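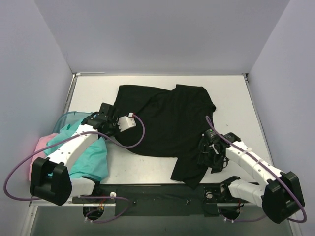 Fiche de contrôle avant démonstration à distance
Poste bimanuel, tâche « pliage de vêtements », cellule Dromum
Contrôle : Berenice Ayala
Validation : Gumaro Esquivel
À remplir avant chaque série. Statuts : C (conforme), R (réserve), NC (non conforme).

1. Enceinte et table

1.1 Panneaux fixés, aucun jeu à la main : C
1.2 Rails latéraux et rail du fond serrés : C
1.3 Plateau propre, sans vis ni outil : R
Commentaire : une petite tache sombre sur le plateau, côté droit. Essuyer. Si elle ne part pas, la noter au cahier du poste pour que l'annotation ne la prenne pas pour un objet.

2. Bras et câbles

2.1 Boulons des bases au couple : C
2.2 Articulations déplacées à la main, moteurs coupés, sans point dur : C
2.3 Câbles violets attachés aux avant-bras : C
2.4 Longueur libre des câbles : R
Commentaire : à gauche, la boucle passe au-dessus du vêtement et de la pince. Elle peut accrocher le tissu quand l'opérateur lève la manche. Ajouter un collier près du poignet, puis refaire 2.2 sur toute la course.
2.5 Fils fins près des bases, isolant intact : C
Commentaire : contrôlé au toucher, hors tension.
2.6 Doigts des pinces, usure et serrage : C
Commentaire : patins remplacés à 1714 cycles. Prochain contrôle à 2000.

3. Commande à distance

3.1 Arrêt d'urgence testé depuis le siège de l'opérateur : C
3.2 Arrêt d'urgence testé depuis la cellule : C
3.3 Correspondance gauche/droite entre bras meneurs et bras suiveurs : C
3.4 Retour en position de repos à la perte de liaison : NC
Commentaire : le bras droit s'arrête sur place et garde l'effort de la pince. Défaut déjà relevé en septembre par Baltazar Lozano. Pas de démonstration sans une seconde personne à l'arrêt d'urgence tant que Vomard n'a pas livré le correctif.

4. Textiles

4.1 Pas d'épingle, de bouton décousu ni d'étiquette rigide : C
4.2 Vêtement de travail posé à portée des deux pinces : C
Commentaire : le noir arrive jusqu'au bord avant de la table et mord sur la poutre. Le remonter avant le départ.
4.3 Bac à gauche, hors de la course du coude : R
Commentaire : le tissu turquoise déborde du bac et descend vers l'avant, sous le bras. Le rentrer entre deux essais.

5. Enregistrement

5.1 Espace disque pour 20 démonstrations : C
5.2 Numéro du premier épisode reporté : 557
5.3 Essais ratés conservés et marqués comme tels : C

Décision : démarrage autorisé avec réserves, à deux personnes. Opérateur : Nicanor Cárdenas. Arrêt d'urgence : Citlali Hinojosa. Points 1.3, 2.4 et 4.3 à lever avant le premier épisode.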